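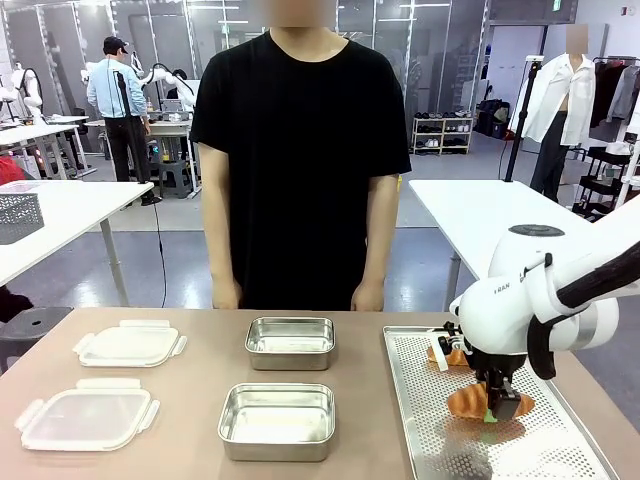 I had my doubts before I got off the bus. Kitchenware fairs promise you a calmer life through storage, and I own a cupboard full of tubs that says otherwise. But Brasby had sent an invitation to their open day, the coffee was free, and I had a gap until 14 trains' worth of commuters had gone home.

The welcome talk was given by Gunhild Thoroddsen, who told us the range now runs to 1081 items. I would have liked to hear why. There were 16 of us on the tour and most had come for the croissants – so had I, by then.

Steel boxes with clip-on lids were what they wanted us to care about. The pitch is that you pack your baking straight from the tray, snap the sides down and have it ready for the morning. Fine. A paper bag does much the same for an evening, and you can squash it into a coat pocket. 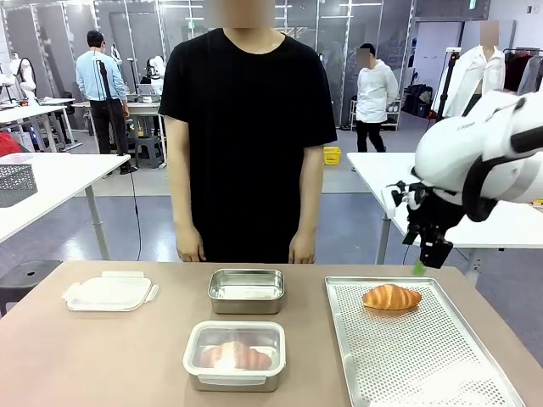 Words: Brynhildur Blöndal
21 Mar 2019

With the lid on, I'll admit, a croissant looks rather smart. You can see it through the clear top, so no more opening every box in the fridge to find the cheese. The steel ones without lids look good too, in a canteen sort of way, though plain steel sides mean you only know what you've got from above. Stack them and you are back to guessing.

My bigger worry is the crust. A good croissant is crisp for a few hours at best, and I can't see how shutting it in a box helps. I asked Hafþór Bech, who was leading our group, and he said it depends on the pastry. It always does.

The perforated tray was the thing I would have bought. I have used a solid one for years and the bottoms come out soft. It wasn't for sale on the day, and the price list gave only the boxes, in sets of 6.

I left with a leaflet and a croissant in a napkin. It was gone before the bus came.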